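Danus: fridge placement episodes for head-camera policies
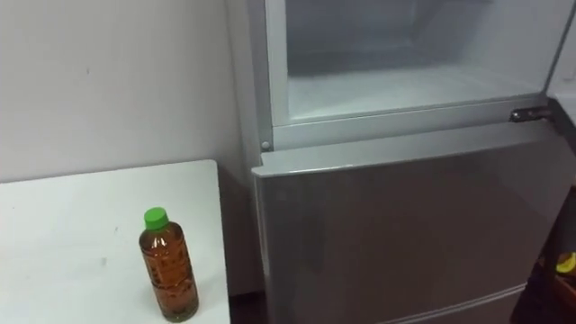 Head-camera view in the Potcombe kitchen. Bottle on the table, upper compartment open and empty.

Danus is a set of 3,354 teleoperated episodes of one household job, moving a bottle between a table and a refrigerator. We collected it to test whether a policy can hold on to its goal when the arms are out of view and both the object and the target are visible. This file covers what is in the release, how it was made, and the results we have so far.

Contents

Each episode has the head-camera video, joint positions, gripper commands and a one-sentence instruction. There are 2 task variants:

place: take the bottle from the table and stand it in the upper compartment
retrieve: take the bottle out and stand it on the table

Door opening is not part of either variant. The compartment is already open at the first time step. Policies trained on Danus should not be expected to handle a closed door.

Collection

Episodes were recorded in 2 rooms, Potcombe and Chong. Nine operators took part. Each one did a practice block that is not in the release. Operators were told the start position of the bottle but were free to choose the approach and the grasp. Rekha Varma checked the labels and removed episodes with dropped sensor data. Failed attempts were kept and have success set to 0.

Splits

The training split contains Potcombe only. Chong is held out for testing, so any score on it measures transfer to a new room. Please do not tune on Chong. A validation list drawn from Potcombe is in splits/val.txt.

Method

The baseline, Harnura, is a transformer policy that predicts short chunks of actions. We compare it with a version that also predicts the final resting point of the bottle, in head-camera coordinates, at every step. The extra output is used only as a training loss and is dropped at run time.

Results

The version with the extra loss did better on place in both rooms. On retrieve we saw no clear difference. Most remaining failures on place happen at the front lip of the compartment, where the base of the bottle catches and the policy keeps pushing forward. Neither version recovers well from this.

Known problems

Instruction wording is not consistent. Some operators wrote "fridge" and some wrote "freezer" for the same upper compartment. We left the text as entered.

Head pitch varies between sessions. The value is stored per episode in meta.json, under head_pitch. The October sessions have no depth stream.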